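Search this site
Search

How to put a number puzzle back in order

by Loukia Konstantinidis

A wooden number board is easy to empty and slow to fill again. I do it in this way, on a plain white table.

Step 1. Clear the table and lay the board near you, with the number 1 in the top left corner.

Step 2. Take the loose pieces off the board and lay them flat at the right side, face up. Do not make a pile - you will only search in it later.

Step 3. Begin with the top row, 1 to 5, and go down row by row. The 6 and the 9 are easily mixed, so look at the face of the piece before you press.

Step 4. Leave the math signs for the bottom row. The plus and the multiplication sign are similar when one of them is turned.

Step 5. For a flat piece, put the fingertips on top and slide it a little before you lift. With gloves this needs more patience. 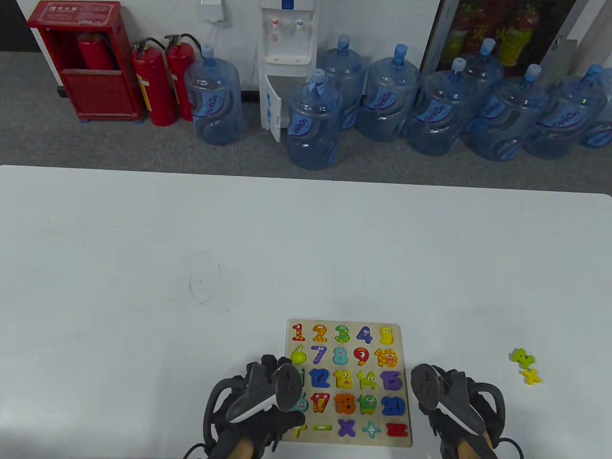
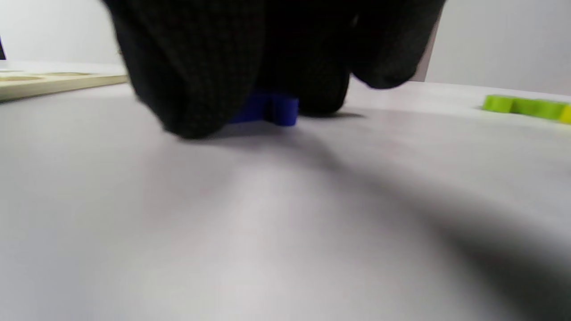
Step 6. Check what is left on the table. If a piece has no free slot, compare it with the same number on the board, as it can belong to a second set. Keep such pieces in a small bag.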